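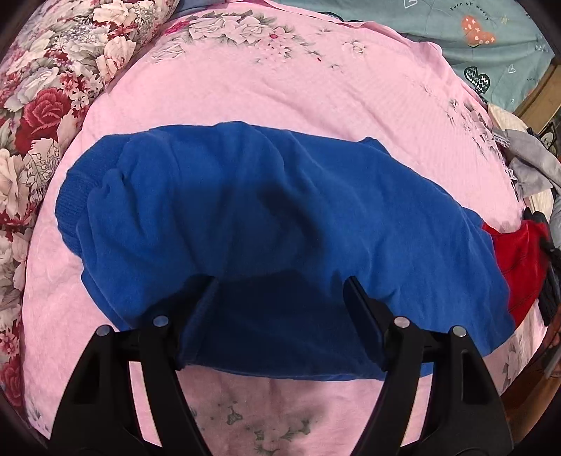
How Do Robots Learn to Pick Up Clothes?

Picking up a sweatshirt is easy for you. You see it, you grab it, and you put it away or drop it somewhere else. For a robot, the same job is very hard. In September, a class of 21 students from Desville went to an open day at Clirkell, a robot workshop on the edge of town, to find out why.

The class was met by Anoma Siddiqui, an engineer at the workshop. She took the students to a room with a bed in it. On the bed were clothes, blankets and pink cloth printed with roses. It looked more like a bedroom than a place where robots are made.

Why clothes are hard

Think about a coffee mug. It has the same shape on Monday morning as it has at night. You can turn it upside down and it is still the same shape. A robot can be given the measurements of the mug and told where the handle is.

Clothes do not work like that. A sleeve can be straight, twisted or tucked under the rest of the shirt. A big blue top dropped on a bed may show a ribbed band at one end and a lot of wrinkles, and it can be hard to say where the front is. Drop it again and you get a new shape.

Colors and patterns cause trouble too. A computer has to work out which flowers are printed on the cloth underneath and which part of the picture is the thing to pick up. Shadows can make one blue shirt look like two different blues. If another piece of clothing is peeking out from under it, the computer also has to learn that the two are separate.

What is a gripper?

A gripper is the part of a robot that does the job of a hand. Many grippers have only two fingers. The ones the students saw were black, with round silver pins at the joints. The pins let the parts of each finger swing, so the fingers can move apart and come together. Flat pads on the inside of the fingers touch the cloth.

These grippers were not fixed to a robot. A person holds the tool and uses it to pick things up, and a camera on the tool records what happens. Later, a computer studies the recordings. It looks for links between what the camera saw and how the gripper moved.

This way of teaching is called learning from demonstration. You have probably learned things the same way, such as how to tie your shoes. Someone did it in front of you, and then you tried.

Trying it out

Dilani Sheikh, who runs the practice sessions, showed the class how to use the tool. First she opened the fingers and lowered them over a piece of clothing. Then she moved them a little to each side until there was a fold between the pads. After that she closed them. 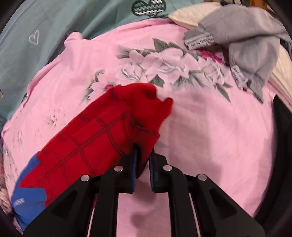
A fold is useful because it gives the gripper something to hold. Flat cloth can slide away when the fingers close, but cloth that is bunched up has a bump the pads can squeeze. People do this without thinking. If you pick up a T-shirt from the floor, you will probably pinch it first.

Each student then had a turn. Some closed the fingers too early and got nothing. One boy picked up two things at once, and Sheikh told him to put them down and start over. Mistakes are allowed in practice, she said, but the computer has to be told which tries were mistakes.

The workshop makes up to 520 recordings in a day. People take turns of 20 minutes, then stop to rest their hands. Between recordings they move the clothes, so that the computer does not learn only one pile.

Meeting Lunell

In the next room, called the Marikar Room, the class watched a robot arm named Lunell. It had a gripper of its own and a basket of socks. Lunell moved slowly. It stopped above the basket, came down, closed its fingers and lifted one gray sock. On the second try it missed, went back up and came down in a different spot.

It took Lunell 11 tries to empty the basket. Siddiqui said the robot can pick socks up but cannot match them into pairs yet. That is a separate job, and the workshop plans to start on it next.

Words to know

Gripper: the part of a robot that grabs and holds things.

Joint: a place where two parts meet and can move.

Demonstration: showing how something is done.

Recording: pictures and other information saved so they can be studied later.

Try it at home

Put a T-shirt on a bed and pick it up using only your thumb and one finger. Try it with the shirt flat, then with the shirt bunched up. Next, wear a thick mitten and try again. Write down which way was easiest and where on the shirt you pinched it.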